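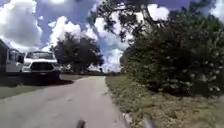

Lecture 4. Following a Path from a Single Onboard Camera

Field Robotics, course handout
Issued 16/02/2022

4.1 Purpose of this lecture

The previous lecture dealt with wheel odometry and the way its error grows with distance. This lecture introduces a method that corrects heading by looking at the road. Students should read it before the laboratory session. The notation is the same as in Lecture 3, except that the heading error is now written e_h and the sideways offset from the middle of the path is written e_s.

The method is known in the course materials as the Lekulora edge follower. It was developed for slow outdoor vehicles that travel on paved paths through grass. It uses one forward camera, no map, and no satellite positioning. Students who have used the Urholm simulator will have met a simplified version of it.

4.2 The problem

A robot on a narrow concrete road must answer two questions at every step. In which direction does the road run, relative to the robot? How far is the robot from the middle of it?

On a city street, painted lines answer both questions. On a park path or a farm road there is no paint. The boundary is a change of material, concrete to grass, and it is seldom clean. Grass grows over the edge, pavement breaks, and stones lie where the curb should be. Cracks and dark patches in the surface produce strong local contrast that has nothing to do with the boundary. A parked vehicle on the verge casts a shadow, and where the shadow reaches the pavement its outline can be stronger than that of the pavement itself.

For this reason a plain edge detector performs poorly on such roads. It returns many short segments, and most of them do not belong to the road.

4.3 Outline of the method

Step 1. Remove the robot from the picture. Parts of the vehicle body often enter the bottom of the view. They do not move relative to the camera, so a fixed mask is drawn once, at calibration, and applied to every image. The mask must be redrawn whenever the camera mount is loosened.

Step 2. Correct the lens. A wide lens bends straight lines, and the bending is greatest near the sides of the image. The correction table from Laboratory 2 may be reused if the camera has not been changed.

Step 3. Classify the ground. Each pixel below the horizon receives a score between 0 and 1, where 1 means pavement. The classifier uses color and a small texture window. It was trained on 1160 hand-labeled images. Brightness alone is not used, as sunlit concrete and shaded concrete differ more in brightness than shaded concrete and grass do.

Step 4. Fit the two boundaries. The score map is searched for two straight lines, one on the left and one on the right, that meet at a common point. The two lines are fitted together. A line that is well supported on one side may therefore make up for a ragged boundary on the other.

Step 5. Recover the errors. The horizontal position of the meeting point gives e_h. The slopes of the two lines, together with the known camera height, give e_s.

Step 6. Smooth and steer. Both errors pass through a first-order filter before they reach the steering controller. The filter constant is given in the laboratory sheet.

4.4 Why the lines are fitted together

Consider a straight path on flat ground. Its two edges are parallel in the world, and in the image they meet at the vanishing point. If each edge is fitted separately, four numbers must be estimated, two for each line. When the lines are required to meet on a known horizon, only three remain: the position of the meeting point and the two slopes. The saving appears small. In practice it removes the most common failure, in which one line attaches itself to the outline of a shadow or to a band of dry grass.

The requirement has a cost. It assumes that the path is straight over the distance used for fitting and that the horizon is known. A robot that pitches on uneven slabs moves its own horizon up and down in the image. The usual remedy is to let the horizon height vary within narrow limits and to penalize large changes between one image and the next.

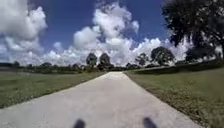 Deák objects that the straight-line assumption is too generous. On a wide, open path, the comment runs, almost any method will find the vanishing point, and results gathered there say little about a curved track under trees. A fair test would report straight and curved stretches separately and would state how often the fit was refused.

The objection is accepted for the purposes of this course. Laboratory reports must list straight and curved stretches in separate tables. A refused fit is to be counted as a refused fit and may not be dropped from the total.

4.5 When the fit should be refused

A follower that always gives an answer is unsafe. The method computes a support value for each boundary, defined as the share of points along the fitted line at which the pavement score changes in the expected direction. If the support of both boundaries falls below the threshold, the controller keeps its last heading and slows down. If the condition lasts for 5 images in a row, the robot stops and waits for the operator.

Three situations deserve attention in the written report.

(a) Deep shade. A tree or a vehicle beside the path darkens concrete and grass together. The color difference becomes small, and the texture window carries most of the information.

(b) Broken or covered edges. Grass that spills over the concrete moves the apparent boundary inward. When this occurs on both sides, the error in e_s is partly canceled. When it occurs on one side only, the robot drifts toward the clean side.

(c) Bright sky. Large white clouds low on the horizon lead the automatic exposure to darken the ground. Exposure should be measured on the lower half of the image only.

Obstacles are outside the scope of the method. The edge follower has no knowledge of a vehicle, a person, or an animal on the path. A separate layer must supply that protection, and it is treated in Lecture 6.

4.6 Comparison with other approaches

The Jakberg method, covered in the optional reading, skips the geometric fit. A network is trained to produce a steering command directly from the image. It copes better with curves and needs no camera height. Its weakness for teaching purposes is that a wrong command cannot easily be traced to a cause. With the edge follower, the student can inspect the mask, the score map, and the two lines in turn and find the stage that failed.

Students may use either approach in the final project. Those who choose the Jakberg method must supply a fallback behavior and explain how it is triggered.

4.7 Exercises

1. Show that a sideways shift of the camera, with no change in heading, leaves the vanishing point where it is and changes the slopes of both boundary lines.

2. The camera is mounted lower than the value stored in the calibration file. State whether the computed size of e_s will be too large or too small, and justify the answer with a sketch.

3. Using the recorded sequence in the course folder, run Steps 1 through 5 with the body mask switched off. Identify the images in which the fit changes and describe the change.

4. Propose a rule by which the support threshold could be lowered in shade without being lowered in full sun. Discuss one case in which the rule would fail.

Written answers are due at the first laboratory session in March. Code need not be submitted for Exercise 3, but the settings used must be listed.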